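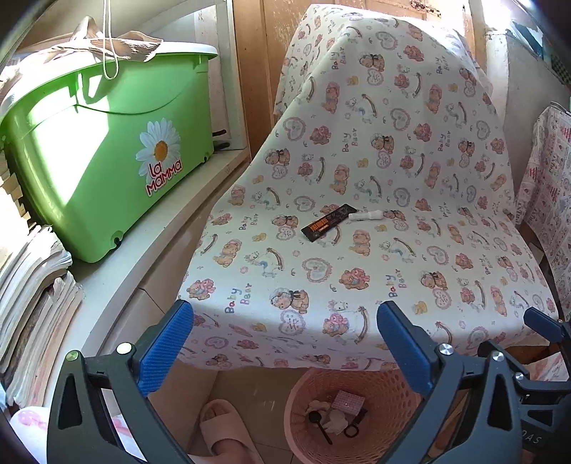 Biljana Trajkovski sews chair covers for a living, most of them from old bed linen that customers bring to her shop, Okov. She has finished 1,283 of them in 19 years.

She learned the work from an upholsterer, Yasuo Oshima, who charged by the hour and disliked covers. "He said a cover was a way to avoid fixing the chair," she says. "He was right about half the time."

Parents of small children are her steadiest customers. They ask for prints and they ask for something that comes off quickly. She leaves four inches extra at the back and skips zippers. 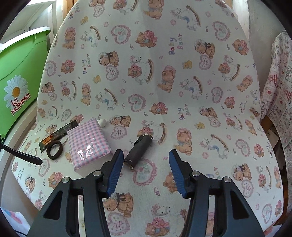

A nursery print used as a chair cover.

A plain armchair costs $70 if the customer supplies the cloth. She washes everything twice before cutting. "Cotton shrinks. People get angry at me, so I wash it first."

Trajkovski does not take leather or recliners. April is her busiest month, when people start clearing out closets and finding sheets. Her waiting list now runs into summer, and she has no plans to hire.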